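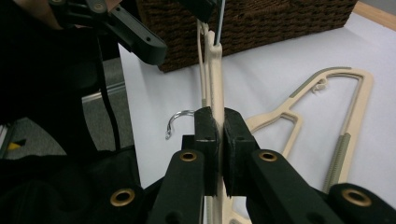
Handheld gripper drops hangers
Filed under: Robots & Automation > Troubleshooting

Gittins
My right gripper keeps letting plastic hangers twist loose - more than 12 times on Saturday, August 23, 2025. Pads worn out? 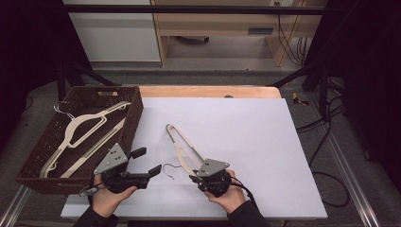 Right gripper on the lower end of a hanger

Culham
Could be! Mine slipped until I cleaned the pads with alcohol - took 2 minutes. Try grabbing closer to the middle, too.

Dadau
Check the cable.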